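Bilix support — Ticket 288
Hagedorn rhythm game: notes out of step with the music after update
Status: Closed

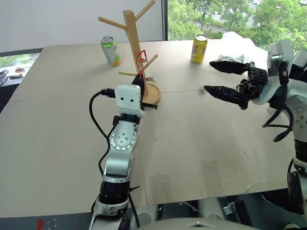
Opened 9 July 2023. Player reports that after the latest update the notes reach the strike line late on every song. Console plugged straight into the television, Jukico drum pad on USB. It was fine before the update and the player has changed nothing else.

Reply 1, support
Please open Options, then Audio and Video, and tell us the two delay values. Also check whether the television is in game mode.

Reply 2, player
Audio delay is 200, video delay is 0. I never set either of them. Game mode is on. Tried the pad in the other USB port, no change.

Reply 3, support
The audio value should not be 200 on that set-up. Please do the following:
1. Set both delays to 0 and leave the menu.
2. Close the game fully — don't just suspend it.
3. Start it again and run the calibration test with the pad, 3 times.
Send us the last result.

Reply 4, player
Audio came out at 2 and video at 3. Normal songs are fine now. The Pamcombe song pack is still late, but only in practice mode at slow speed.

Reply 5, support
Thanks. We can repeat the practice mode fault here and have logged it separately. It goes back to the way the slowed tracks in that pack were cut, and your settings won't affect it. Full speed is safe to play and scores will count.

Reply 6, player
OK, happy for this one to be closed. Please add me to the other ticket.

Added to the practice mode ticket. Closed by support.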